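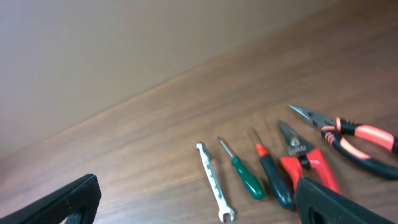
Members' list > Tool library and repair evenings

Date: Saturday, October 10, 2020
Subject: Re: Lending rules for the winter season

Hello all,

Thank you for the long message on the lending rules. I read it two times with the dictionary beside me, and I want to answer to the main points. I quote the part which I mean:

> I propose we keep the two week loan for everything, hand tools
> and machines together. One rule is easier to remember. Also I
> think we should stop the deposit. In Flullville they stopped it in
> February and they lend more than before. The paper cards can go
> in the bin as soon as the Humelent program is working.

About the two weeks I don't agree. For a wrench or a hammer it is fine. But the Kocsis floor sander is another matter. A person needs it for one weekend, and then it stays in the hallway for the other days while three families are waiting. I would suggest three days for machines, and the borrower can ask for more if the waiting list is empty.
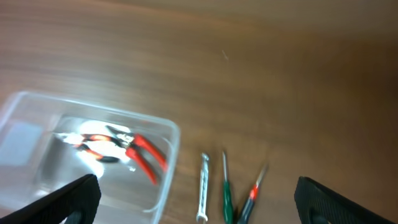

The deposit is more difficult for me. I understand that it keeps some people away, and these are often the people who need us most. On the other side, last winter we paid 340 dollars for repairs and replacement, and the deposits covered almost all of it. If we stop them, we must say from where this money will come. Maybe a small yearly fee, which can be left out for students and retired people? I would like to hear other opinions before we vote.

The catalog has now 559 entries. I checked the list against the paper cards over the summer and there are still differences, mostly in the sizes. Some wrenches are entered in inches and some in millimeters, and a few only as "wrench, medium", which helps no one who stands under a sink.

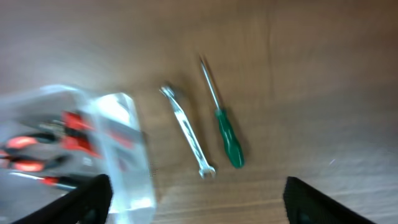 So please, let us keep the paper cards until next summer. The Humelent program is good, I use it with pleasure, but it shows only the last borrower. On the card we have the whole history – this was how we found the missing pipe cutter in spring.

One more question, for those who live near Ellora Street. Is the side door open on Saturdays again? I came last week with a heavy box and had to walk around the whole building.

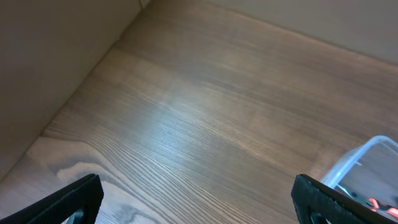

The wooden surface, with the beige panel at the left.

I can bring my notes on the catalog to the next meeting, or send them to the list if somebody wants to read them earlier. Please tell me also if my English is not clear in some place.

With kind regards,
your catalog person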